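Anddale Community Workshop: where we are in October

Hi Shuzhen,

You asked for something short and readable this time, so I'm skipping the template and just telling you how it's going (the spreadsheet is coming separately from Tianyou Jin, he's still chasing two receipts).

The display corner is finally set up! We went back and forth on colors for ages and ended up with a dark grey tabletop and a black fabric backdrop behind it. Huiling Tang wanted cream, and I was with her until we tried the black. Pale things show up so much better against it. The fabric still has a few soft creases in it, and I'll get to them with the steamer when I can borrow one.
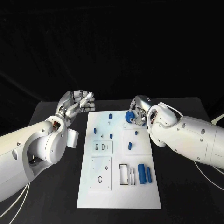
The big white board was the other purchase from your grant, and I'm really happy with it. It cost $35 more than the one in our budget, but the cheaper one was too small for the layout sessions and we would have been replacing it by spring. We took the difference out of the paper line, so the total hasn't changed.

Sessions have been good. Florkville sent five people to the last one, and they stayed so long that Yuxi Cheng had to lock up after them! She's writing up their comments for you now.

Still to do: a second lamp, hooks for the spare fabric, and a decision on whether we keep the Tuston slot through the winter. I'd like to keep it. Could you let me know what you think before we print the new schedule?

Thanks so much,
Tianyou Qian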